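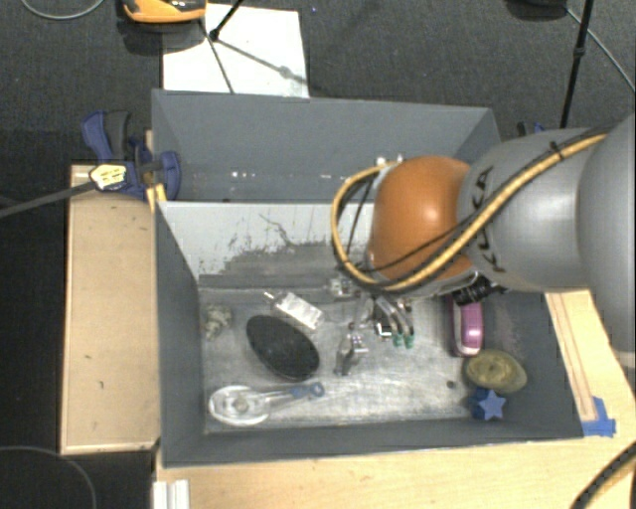 How do you sort a tub of odds and ends without losing a whole weekend to it?

Tip the lot into one wide, shallow container, pick things out one at a time, and give each a home before you touch the next. Stop after 20 minutes whether you've finished or not.

The rest of this page is the longer version, for people who have tried the short one and ended up sitting on the floor reading the instructions for a radio they gave away.

What you need

A wide bin or tray with sides high enough to stop things rolling under the cooker. I use a grey plastic Clukby tray that was sold to me for potting seedlings and has never met a seedling. A roasting tin will do. A deep bucket won't, and I say that having used a deep bucket for years. Everything you want in a bucket is at the bottom, along with whatever leaked.

A second container, empty. You'll be tempted to skip this one. Don't.

Some small boxes or jam jars. Mine came from Mac Giolla, the hardware shop by the station, which sells them with lids that fit nearly every time.

A damp cloth, a bin bag, a pencil and masking tape.

A kitchen timer. Your phone also has a timer, but your phone has other things on it as well.

Step 1. Empty everything out

Pour, don't dig. Digging is how the drawer got like this. Give the tray a gentle shake so the pile spreads into a single layer, or as near as you can manage. If it won't go into one layer, you have too much for one go. Put half back and pretend it isn't there until Thursday.

Wipe out the drawer while it's empty. There will be grit. I have no explanation for the grit and have stopped looking for one.

Step 2. Take the big things first

Anything larger than your palm comes out before you start on the little stuff. Big things hide small things, and once they've gone the tray looks half done, which is good for morale even though it's a lie.

For each one, say out loud what it is. If you can't, it goes in the second container. You're allowed a guess ("bit of a blind", "something off the hoover"), but write the guess on tape and stick it on.

Step 3. Work from one side to the other

Start at the left, or the right if you prefer, and go across. Pick up whatever is nearest and deal with it. The temptation is to hop about choosing the interesting bits, and then you're left with 17 curtain hooks and no will to live.

My categories, which you are welcome to steal:

Fixings: screws, hooks, rawl plugs, picture pins
Electrical: fuses, adaptors, bulbs that have been tested
Batteries: in their own box, with tape over the ends
Stationery, loosely defined
Keys
Belongs in another room
Rubbish

Eight is the most you want. I once had so many that I needed a list to find the list. Oľga Hrubý, who taught me most of this when we shared a workshop, gets by on four, one of which is labelled "Later". She is a more relaxed person than I am.

Step 4. Test before you keep

Pens get one scribble. Torches get switched on. Batteries go through a cheap tester; mine is a Narkico and has a needle that wobbles into the green if it likes the look of you. Tape measures get pulled out and let back in, carefully, with your thumb out of the way.

If it fails, it goes. "It only needs a new spring" is a sentence I have said about one particular stapler every February since I bought it. Spent batteries and dead gadgets want the recycling point, by the way, so keep them out of the ordinary bin bag.

Step 5. Keys

Keys deserve a step to themselves. Try each one in every lock you own. Tag the ones that fit. Put the others in an envelope, write the month on it, and go through the envelope when you next do the drawer. If nothing has turned up locked in the meantime, let them go. My envelope is currently quite thick and I'd rather not discuss it.

Step 6. The second container

By now this holds all your mysteries: the odd plastic cap, the lump of something, the little bracket that was obviously important to somebody. Leave it on a shelf where the rest of the household can see it. People who couldn't find the drawer with a map will walk past and say "oh, that's for the shower".

Give it a fortnight, then get rid of what's left. The bracket will turn out to be from the bookcase. You'll manage. You can buy brackets.

Step 7. Put it back

Boxes go in with the ones you use most at the front. Don't fill the drawer to the top. Leave a gap, because things will arrive, and if there's nowhere for them they'll pile up on the microwave.

Measure before you buy dividers. My drawer is 230 mm across at the narrowest point, a fact I discovered shortly after opening a set of Sindari dividers that were a little wider than that. They live in the shed now — in a tub, as it happens, with some other things I need to sort.

A few things people ask

Can the children help? Yes, with the pens and the keys. Go through the tray yourself first and take out blades, button batteries and anything small enough to swallow.

What about sentimental bits? Give them a box somewhere else. A drawer you open to find the scissors is a poor place to come across your grandfather's watch strap.

How often? I do mine twice a year. Once would be enough if I shut the drawer properly and stopped putting rubber bands in it.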